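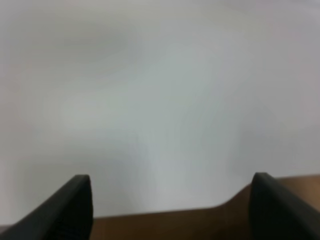
Les robots savent-ils vraiment tout faire ? Enquête à la journée portes ouvertes de Latard

À l'entrée de l'atelier, une grande affiche annonçait : « Venez rencontrer les robots qui vont ranger votre chambre ! » Quand une affiche promet autant, il vaut mieux garder les yeux ouverts et poser des questions. C'est ce que nous avons fait, un après-midi d'octobre, avec une classe de CM1 et un carnet.

C'est quoi, au juste, un bras robot ?

Imagine ton propre bras. Tu as une épaule, un coude, un poignet, et des muscles pour les faire bouger. Un bras robot a aussi des articulations, mais ce sont des moteurs qui les plient. Au bout, il n'a pas toujours une main comme la tienne. Souvent, il se contente d'une pince à 2 doigts. Essaie de lacer tes chaussures avec le pouce et l'index d'une seule main, tu comprendras vite le problème.

Pourquoi un sac en plastique, c'est difficile ?

On nous avait parlé de machines très fortes. Dans les usines, certains robots soulèvent 100 kilos sans se fatiguer, c'est vrai. Mais le bras que nous sommes venus voir s'occupe de sacs en plastique. Un peu décevant, non ? C'est ce qu'a dit un élève, assez fort pour que tout le monde l'entende.
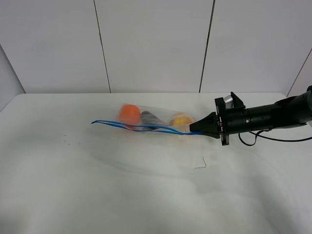

Joanne Tindall, l'ingénieure qui nous accueillait, n'a pas eu l'air vexée. Elle a expliqué qu'une caisse garde toujours la même forme. Un sac, lui, se plie, se froisse et s'aplatit dès qu'on le touche. En plus, quand il est transparent, la caméra a du mal à voir où il commence et où il finit – un peu comme toi devant une vitre très propre.

Et les cordons ? Ils sont fins, ils glissent, ils se mettent où ils veulent. Toi, tu les attrapes sans y penser, parce que tes doigts sentent ce qu'ils touchent. Beaucoup de pinces ne sentent presque rien.

Est-ce que le robot comprend ce qu'il fait ?

« Il a appris tout seul », disait la brochure. Nous avons demandé ce que ça voulait dire. Réponse : pour apprendre ce genre de geste, il faut d'abord des exemples, et ce sont des personnes qui les fournissent. L'équipe en a préparé près de 160. Colin Pearce, technicien, a reconnu que « tout seul » était une façon de parler. Nous l'avons noté en gros dans le carnet.

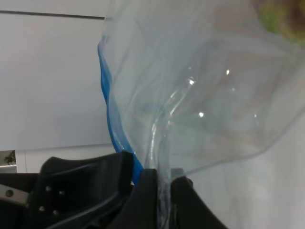 Le robot ne sait pas non plus à quoi sert un sac. Il ne se dit pas : « Tiens, je vais y mettre mon goûter. » Il reçoit des images, il les compare à ce qu'il a déjà vu, puis un programme calcule comment bouger. Si on change la couleur des cordons, ou même la lumière de la pièce, il peut se tromper. Une petite fille de trois ans, elle, reconnaît un sac bleu, rouge ou à pois.

Les questions que nous avons posées

– Est-ce qu'il voit comme nous ? Non. Une petite caméra placée près de la pince lui donne une vue de très près, souvent un peu floue. Une autre, fixe, regarde la table.

– Est-ce qu'il va ranger ma chambre ? Pas demain. Joanne Tindall n'a pas voulu donner de date, et nous préférons ça à une promesse.

– Que se passe-t-il quand il rate ? Il recommence, ou quelqu'un l'arrête avec un bouton.

– Que voit-il quand il n'y a rien à prendre ? Ses propres doigts et ce qui se trouve derrière, c'est tout.

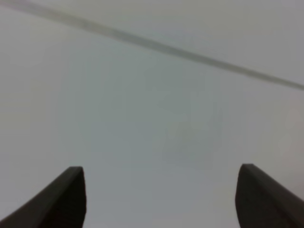 À toi d'enquêter

La prochaine fois que tu regardes une vidéo de robot, demande-toi si le film est accéléré. Cherche si on te montre aussi les essais ratés. Essaie de savoir si quelqu'un pilote la machine de loin. Si la vidéo ne le dit pas, tu as le droit de douter, et même de le dire à ton maître ou à ta maîtresse.

Rechercher sur le site Tapez un mot OK

Contact | © Latard, pages jeunesse | Haut de page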